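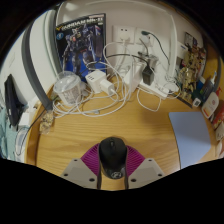

The man who runs the repair desk at Lavoie, a second-hand computer shop in Drerness, does not believe in working from home. More exactly, he does not believe in the furniture.

"They come in with a bad wrist and they want a new mouse," he says. "Then it's a new chair. I've sold people three mice in a year. Same wrist."

I went to see him because of a leaflet. Grolerell, which makes desks that go up and down, put one through every door in my street in August. It promised that a better workspace would give me back "316 hours of focus a year". I wanted to know where the 316 came from, and so did he.

"I rang them," he says. "I got a very nice girl who said it was based on research. I asked whose. She said she'd find out." He is still waiting.

The desk in question costs £335 before delivery. He has had two in the back room, both brought in by customers who wanted the motor looked at. Neither customer, he says, had raised the thing more than a handful of times since buying it. He concedes that people who love theirs would have no reason to visit him.

I put it to him that sitting all day can't be good for anyone. He agrees, and gets up to fill the kettle, which he seems to regard as his side of the argument.

"You don't need a motor to stand up. My mother typed for a solicitor for most of her life on a kitchen chair. Her back was terrible, mind."

That last part he offers freely, and it rather spoils his case. When I say so he shrugs. "I'm not saying it's all rubbish. I'm saying show me."

He is harder still on Gulura, an app that tells you when to take a break. It has 2000 users locally, going by its own poster in the library window, and he used it for a fortnight. "It went off while I was on a break," he says. "Then it gave me a badge."

Does he do anything at all for his own comfort? He thinks about this for longer than I expected. He moved his screen away from the window. He stopped eating lunch over the keyboard, mostly for the keyboard's sake. He bought a lamp.

"The lamp was good," he says. "I'd tell anyone to get a lamp."

I asked Grolerell about the 316 hours myself before writing this. A reply came at ten past four in the morning, thanking me for my interest in healthier working and offering me a discount code. It didn't mention the hours. I read his remarks back to him over the phone and told him about the code, and he wanted to know how much it took off.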